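Telleo Housing and Care
Speaker notes: Mealtimes in supported living – what we serve, when, and how
Spring meeting of service managers, Morais Hall
Running time: 25 minutes, questions at the end

Slide 1. Title
Welcome colleagues from the Serau and Nallow services. Confirm that everyone has the two-page handout. Mention that tea is served at 3.30 pm in the side room.

Slide 2. Why we are looking at meals again
The present mealtime policy was written when most of our residents ate together in a main dining room at fixed hours. That is no longer how the majority of our buildings work. At Nallow, residents have their own kitchens and come down for one meal a day at most. At Serau the dining room is still full at midday, but supper is taken in flats.
The policy needs to say something useful to both. Pause here and ask for a show of hands: who still rings a bell for lunch?

Slide 3. What residents told us
The survey went to all tenants and was returned by 68 per cent of them. Read out the three comments on the slide in full. The wish most often expressed was for a later breakfast. The second was for smaller portions, with the option of more. Requests for new dishes came well below both.
Do not read out the table. It is in the handout for those who want it.

Slide 4. The small meal
Many residents over eighty find a full plate discouraging. Kitchens should be free to offer a light meal at any sitting – soup, eggs, something baked – without a form having to be filled in. Cooks at Serau have worked this way since March and report less waste at supper.
Stress that a light meal must still be a proper one. It is to be served on a plate, at a table, with a drink.
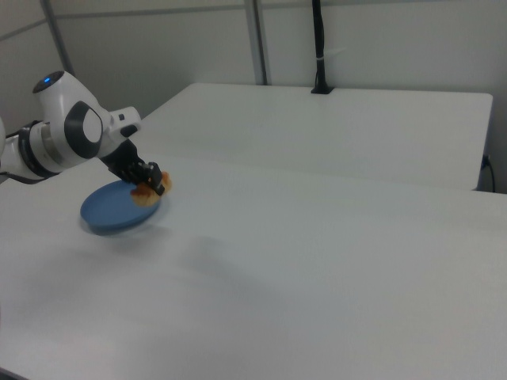 Slide 5: Something baked, with a blue plate.

Slide 5. Plates and colour
Pale food on a white plate on a white table can be hard to make out for a person with poor sight. A strong plain colour helps. We recommend that each service keeps a set of coloured plates in ordinary use for everybody, so that no resident is singled out.
The budget for replacement crockery is £2000 per service this year. Orders go through the Telleo office in the usual way. Patterned plates should not be ordered, however attractive.

Slide 6. Times
Proposed breakfast hours are 7.30 to 10.00 am. Managers will rightly ask about staffing. The cost of the extra hour across all services has been put at £3845 for the first quarter, and this has been agreed. Later quarters have not been settled and no promise should be given today.

Slide 7. What we ask of you
Send your present mealtimes to the office by the end of the month. Talk to your cooks before replying. If your service wishes to keep fixed sittings, say so and give the residents' view as well as your own.

Slide 8. Questions
Likely questions: guests at meals (no change), charges for light meals (the same as now), and special diets (covered by the separate guidance – spare copies are on the table by the door).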